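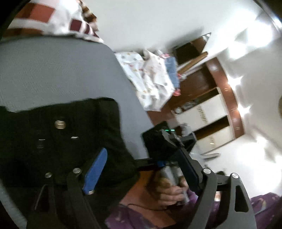 I popped over to Netar's repair and sorting workshop in Hunham on Wednesday (21 Jan 2026, for anyone keeping up) to see what the new Hestora line has done to everyone's day. Quite a lot! The big change is that people now do the tricky handling themselves with a hand-held gripper, and the arms learn the job from that. Black things are a pain, I'm told, and when I saw a black garment laid over a grey panel, with only a round gold-toned button and a couple of glints to go by, I could see why.

Jade Mottram has been on the benches since the place opened and she was dreading it. She used to fold all shift. Now she does two hours with the gripper, then checks what the arms have done, and her wrists are much happier. The arms got through 756 pieces on Monday, and 406 of those went out without anyone touching them again.
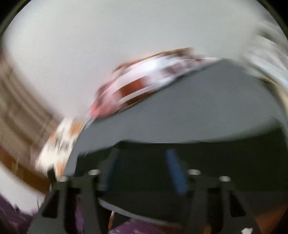 The rest came back to the benches, mostly anything with frills or ties, so there's still plenty of folding going on. Uliana Boiko, who runs the floor, told me two people have moved across to mending and she hasn't cut any hours. I did ask twice. Pay for the gripper shifts is still being argued over, mind you, and the Kostiuk site gets its own line in May.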